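The gift box costs 80 and the loose snacks come in at 51, and the owner of Cluvevow would like me to believe that this is a bargain. I asked what a person gets for the money.

"Variety," she said. "You get something sweet, then something hot, then you go back to sweet."

Variety is what every snack shop promises. Cluvevow sends out 300 boxes in a normal month and 403 last October, and she puts the jump down to taste. I put it down to the holidays, and told her so. She laughed and did not argue very hard.

We talked at a low table with a flowered cloth, next to a teal and green sofa. The pastries come individually wrapped in a red box. The spicy strips and the rest are sold by the bag.

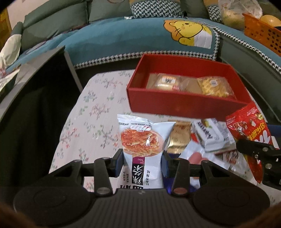
According to a customer from Cheng, the pastries are the only part worth paying for, and the spicy stuff can be had at any corner store for less. The owner had heard this before.

"Then buy it at the corner store," she said. "People want it all to show up together."

I wondered about the wrapping, too. Every pastry gets its own plastic, and then there is the box — a lot of packaging for a few bites. She says they dry out without it. Her old supplier, Lurkunico, tried paper and she sent the whole order back.

Does anyone eat the hot strips and the pastries in one sitting?

"I do," she said. "I can't speak for the customers."

She plans to raise the price of the box before October.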